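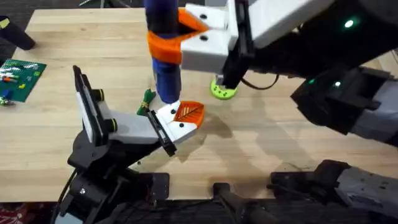
Butcher-block table, strips running lengthwise.

Parri Hardware closed at the end of January, and I have been meaning to write something about it since then. I went there for most of the time I have lived in this town. The windows are papered over now and there is a leasing sign on the door.

It was a small store with too much in it. The aisles were narrow enough that two people with baskets had to work out who was going to back up. Paint was on the left, plumbing on the right, and the loose hardware was along the back wall in metal drawers. You pulled out what you wanted, put it in a paper bag and wrote the price on the bag yourself with a grease pencil. The cashier took your word for it.

I bought a lot of single items out of those drawers. One hinge screw, two washers, a cotter pin for the mower. Last week I needed four wood screws to put a shelf back up in the laundry room, and I drove to the big Plirkley out by the highway, which is 34 minutes round trip if you catch the lights. They sell that size in a box of 50. So now I own 46 screws I have no plans for, and they are in the coffee can with all the other ones.

I don't want to make this into a complaint about Plirkley. The prices are lower on almost everything. They are open until ten, and when I replaced the bathroom faucet on a Sunday evening and found out the supply line was too short, that mattered a good deal more to me than grease pencils. I also know I was part of the reason Parri closed. I bought my drill at Plirkley. I bought the water heater there too. What I bought at Parri came to a few dollars at a time, and a store can't pay rent on that.

What I miss is being able to bring in a broken part and have somebody look at it. A few years ago the back door stopped latching, and I took the whole latch out and carried it down there in a sandwich bag. The man at the counter turned it over, said the latch was fine and my door had dropped, and told me to tighten the top hinge. I went home and tightened the top hinge. It has worked ever since – he sold me nothing that day.

I have tried ordering online. Fasteck will ship any bolt you can name, and their site lists roughly 3000 kinds of fastener, with drawings. The drawings are good. But you have to know what you have before you can order another one, and usually I don't. I bought a thread gauge from them to help with that. It was six dollars and it does help. I should have owned one years ago.

The other thing I've done is sort the coffee can. It took most of a wet Saturday. I used old baby food jars and an egg carton, and threw out anything rusted or bent. I found the spare shelf pins for the bedroom bookcase, a key that doesn't fit anything in this house, and enough picture hooks to hang a museum. The jars are on the shelf over the dryer now, labeled with masking tape. I've been to them twice this week already.

A neighbor told me there is still an old-style hardware store in Henisance, next to the feed place, with drawers and everything. That's farther than Plirkley, so I can't see driving there for a washer. But I have to go that way in a couple of weeks for tires, and the storm door closer has been leaking oil on the step since winter. I'm going to take it off and bring it along in a bag.

Posted April 16, 2018

Contact | © 2018, all rights reserved | Back to top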